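Clalness in a weekend - speaker notes
26 June 2022

Slide 1. Say hi, thank the library for the room. Ask who's been already. If more than a few hands, skip the map bit.

Where it is: end of the Astau line, 57 minutes from the city. Sit on the left going out, you get the river most of the way. Buy the return at the same time, the ticket window at Clalness shuts at lunch.

Slide 2 - old town. Start at the Gakalix gate. Walk the walls clockwise, steps are worn so decent shoes. Free. The tower halfway round costs 3 dollars, cash only, worth it for the view over the salt pans. Mention the wind!! Lost a hat up there.

Population 3,000, feels like less in November. Half the cafes close then but the bakery by the gate stays open. Plum rolls. Get there before ten.

Slide 3 - Bach house. Not the composer, someone always asks. Bach was the name of the salt merchant's family. Tour is 12 rooms, guide does it in English if you call the day before. Kitchen is the best room, don't rush it. Upstairs is mostly portaits. No bags bigger than a purse, lockers in the hall.

Slide 4 - the harbor. Ferry to the bird island, mornings only. Check the board on the dock, not the website. Bring a sandwich, theres no food over there. Seals if you're lucky - I've had one good trip out of three so don't promise anything.

If it rains: covered market, then the baths. Baths rent towels but not suits. Locals go after work so aim for early afternoon.

Slide 5 - where to sleep. Guesthouses up the hill quieter, harbor ones closer to dinner. Hill street is steep, say it twice for anyone with a big suitcase.

Slide 6 - packing. Keep this short, running over by now. One small bag. Layers, one warm thing even in summer, evenings on the wall get cold. Fold flat, heavy stuff at the bottom, shoes in a plastic bag.

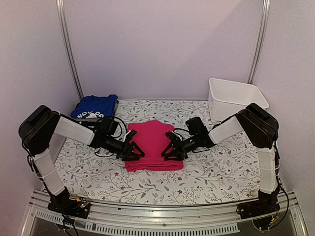
Slide 6: pink garment, folded, on the flowered cloth

Rain jacket on top where you can reach it. Swimsuit for the baths, see above.

Slide 7 - getting home. Last train is earlier than people expect, check the timetable at the station when you arrive. Bus to Astau as back up, stops outside the market, slow but it runs late.

Questions. Likely ones: parking (lot below the gate, fills up), dogs (walls yes, Bach house no), kids (ferry yes, tower depends on the kid).

Handouts on the table by the door. Take the adapter back with me this time.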